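Progress report to the Aguiar Fund
Project: Shared meeting and repair room, Walau house
Period: from May until today, 10/4/24
Prepared by the project office, Prultari Association

1. What we have done

In the last report we promised that the room on the second floor will be ready for use before the winter. I am glad to inform you that it is in use. The long white table was delivered in May, together with the chairs with gray mesh backs. The delivery from Feltico came later than agreed, and for this we received a reduction of 428 dollars. We spent the reduction on lamps for the corridor, as your office allowed us by letter.

The workbench is also in place. It stands directly at the table, so a person can sit in the meeting and after it turn to the small repairs without carrying the tools to another floor. The clamps stay on the edge of the bench and we ask all groups to leave them there.

2. The sorting of small items

The greater part of the work since summer was the sorting. When the old storage was closed, we received many boxes with mixed content, and the list we got with them was not correct. The table is the only surface in the house which is large enough, so the sorting is done there on the days without meetings.

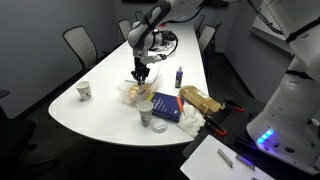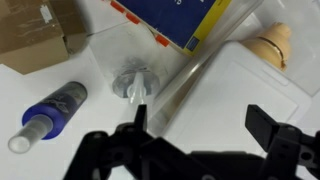
Up to now 1201 items are entered in the new list, from 2810 which were in the old one. The work is slower than I planned. Many things have no label, or the label belongs to something else, and then two people must decide together where the thing goes. Plastic containers with a lid are the best solution for small pieces. Cardboard boxes we keep only for books and for paper, and the damaged ones are thrown away at the end of each month.

There is one difficulty I should mention. The groups who meet in the room find the table partly occupied, and they complained two times. We now have a written rule that one half of the table must be free by four in the afternoon. It is respected on most days.

3. Money

The costs for furniture are closed and there will be no further invoices. From the line for storage material we have used a little more than half. I ask for your permission to buy 10 more containers of the larger size from this line. The total budget does not change.

4. Next steps

Until the end of the year we want to finish the list and to put shelves on the long wall, so that the sorted containers do not come back to the table. The offer for the shelves is expected this month and I will send you a copy when it arrives. The next report will include the full list as an attachment.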